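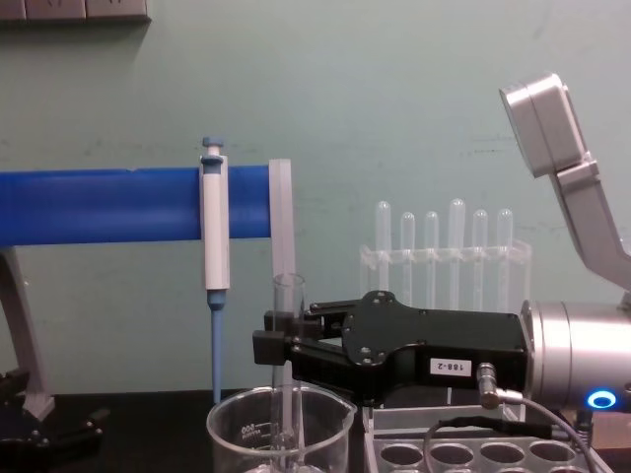 *Glass and plastic at the bench: a test tube over the beaker, a pipette on the rod, plastic tubes bottoms-up at the back.*

**The Things We Wash**

Ask anyone who works in a small lab what they do all day and they'll say science. Watch them for a morning. They wash stuff.

I spent most of October hanging around benches for this piece, first at Barkent, a water testing outfit over a tire shop, then across town at Meesuk, where they do soil. Different smells. Same sink.

The beaker first. Everybody starts with the beaker. A wide one with a spout and a 500 on the front will end up doing jobs it was never bought for – rinse pot, ice bucket, a place to stand things while you hunt for the proper place to stand things. The marks on the side are a rough guide and that's all. Measure in it and someone will say something. At Barkent they keep 13 of that size and there is never a clean one after lunch.

Test tubes. Glass, or plastic, and people have feelings about it. Glass takes heat, comes back from the oven looking new, breaks when you look away. Plastic bounces. It also scratches and goes cloudy, and then you're holding it up to the window wondering if that's the sample or the tube. Meesuk went to plastic for nearly everything, then quietly bought glass again.

And the rack question! Mouth up or mouth down? Down, I was told, firmly, in both places. Round ends in the air, so the last water runs out and the dust stays off. Mouth up means in use. You walk in at 8 in the morning and can read the whole room from that. Somebody at Wenen, a teaching lab I only got to see for an hour, keeps the two kinds on seperate shelves as well. Students ignore this.

The pipette, then. The expensive one, the one people get possessive about. Blue button on top, thumb goes there, press to the first stop, let up slow. Two stops, and most bad numbers come from mixing them up. It lives hanging. Never lying down on the bench with liquid in the tip, that's how you get it up inside the body, and then it's a repair bill. One supply list I was shown had a service and calibration package for the full set at 1,645 dollars. A hook or a rod costs next to nothing.

So, the rod. My favorite thing of the whole month, a bar on a leg to hang a pipette over the front of. Some labs buy a round carousel stand. Some have a strip along the shelf edge. The plain bar wins for me – you can slide things along, you can see a gap, a missing pipette is obvious from the door. Barkent's came from Erkix, a local shop that mostly bends pipe for greenhouses. No complaints so far except that it collects clips. Any horizontal bar in a lab collects clips.

Washing, since I promised. Hot water, a little detergent, brush. Brush with a soft end or you'll star the bottom of the tube. Then tap water, a lot of it, more than seems needed. Then the pure water, 2 rinses, tip it round so it touches the whole wall. If it runs off in a sheet you're done. If it beads up, there's grease, go back. Don't dry the inside with a paper towel, just don't, the fibers turn up later in places you won't enjoy.

The count on a normal day at Meesuk was 47 tubes by four o'clock, all through one sink with a tap that drips. They had the radio on. Nobody was in a rush but me.

Last thing I wrote in my notebook, underlined, no idea who said it: label it before you fill it. Wet glass won't take the pen, and tape wont stick either.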